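Planning and Perception Software, Monthly Meeting
Minutes, Tuesday, February 28, 2023

We began a few minutes late while everyone found a chair, and the minutes of the last meeting were accepted with one small fix to the spelling of Pumard.

1. Planner (Clema)
The new version of Clema has been running on the simulation machines all month, and people are very pleased with it on the whole. Of 237 planned approaches in the latest batch, 220 reached the pre-grasp pose without a replan. The rest mostly timed out near walls. It was agreed to raise the time limit a little and to log the reason for every replan, something we have been promising each other for quite a while now!

2. Perception (Pumard)
There was a long and friendly talk about thin shapes. Pumard does well with boxes and round things, but it still tends to join leaves, stems and rods into one lump, and the planner then keeps away from space that is really free. The simulated room set now holds 1,642 saved views, and it was felt that more of them should have plants. The perception group will try a finer mesh for anything with leaves and bring the run times back to us.

3. Simulated rooms (Neagu)
We looked together at a view with the red-leaved plant, its round orange pot up in the air and three rods running across to the pale gray object on the right. The gripper is open just below. Action: check how parent objects are placed when Neagu loads a room, and add a test for unsupported objects.

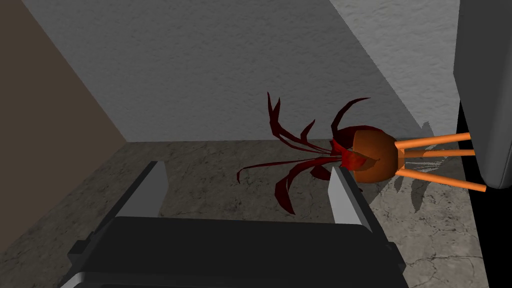 4. Tooling (Pumo)
Pumo still has 23 open tickets, many of them very old. The tooling group kindly offered to go through them and close whatever no longer applies. The replay viewer stays as it is until August.

5. Any other business
A request for a shared page of launch commands was warmly received. Drafts are welcome from anyone.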